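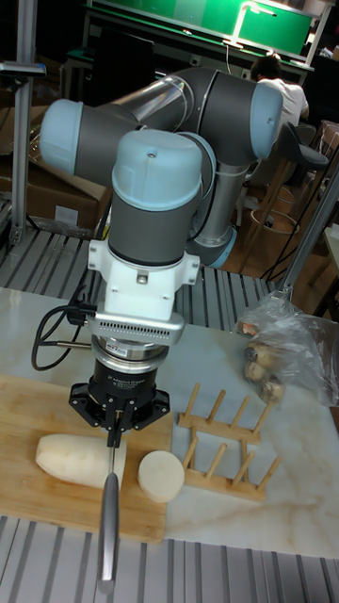
Do I need to have built a robot before?

None of us had when we started, so please don't let that put you off. If you can follow a recipe and you don't mind doing the same job over and over, you're who I'm after!

I run the kitchen strand of the Lorente student robot club in Gisside, and we're looking for new people to join from November. Our project is called Flallorura (long story, there was a vote) and the aim is to get an arm doing the dull bits of cooking prep. At the moment that means radishes – a lot of radishes. We want 600 recorded cuts before we go to the Penport competition, and we've got 400 so far, so there's plenty left for you.

You'd come in for an evening session, 6pm till we get hungry, and work in a group of 3. One of you runs the arm, one looks after the board and the veg, and one keeps the log. We swap over so you get a go at everything. I'm also very keen to hear from anyone who likes writing code, as our slicing script is a bit of a mess (my fault, mostly).

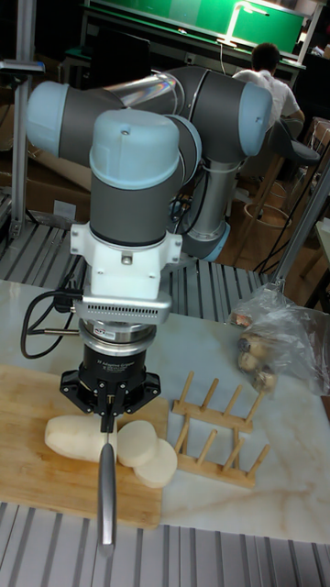
WHAT YOU'LL BE WORKING ON

Slicing comes first. The gripper holds an ordinary kitchen knife by the handle, and your group will be trying to get slices that match each other in thickness. After that we'd like to move on to taro, and I'd love someone to take that on as their own thing.

It's unpaid, but we do cover bus fares. You need to be 16 or over and happy to do the safety talk before your first session.

To apply, send me a few lines through the club page saying what you'd like to try and which evenings you can't do. No CV please – I won't read it.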